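2025-09-05

Long day in the lab. Got in before Efua and had to wait for her because she has the only key card that works on the back door. She said she'd ask again about getting mine fixed.

We're calling the project Minero now. Kwame put it on the sign-up sheet and no one had a better name, so it stuck. The task for the class is still the steamer: lid off, buns out of the basket and onto the plate, no squashing. Each pair of students has to turn in 120 runs by the end of the term. Nga and I have 18 that count. There were more, but Dr. Essien threw out the ones from last week where we had the speed set wrong. Fair enough, though it hurt.

Morning was slow. The left arm kept stopping short when it went for the lid handle, and I spent an hour in the settings before Nga noticed that I had loaded Kekeli's file and not ours. Her table sits a little lower. Loaded the right one and it was fine after that. I need to put our names in the file names.

After lunch we traded places and I drove while Nga kept the log. The lid part is easy for me now. The buns are harder. If I close the gripper too much it leaves a dent, and if I close it too little the bun turns on the way up. I do better when I take the ones by the rim first and come in from the side. Nga goes straight down and is faster at it, but she dents more of them. We agreed to each do it our own way and write down which is which. 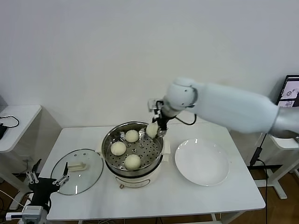 Things to do before the next session

Rename all our files.

Ask Dr. Essien if a dented bun counts as a failed run. Kwame says no, Kekeli says yes.

Buy more buns. The Hakano store has the frozen ones we like, and they were out of them when I went by.

Write up the first part of the report. It has to be 2 pages and I have half of one. The methods part can mostly come from the log. I still don't know what to say about the grip force, so I may leave that to Nga.

Return the hex keys to Kwame. He has asked me twice.

Got home late and had soup. My neck is stiff from looking down at the table all afternoon. Called Mom, who wanted to know if we get to eat the buns. Told her no, not after the gripper has had them. Going to bed.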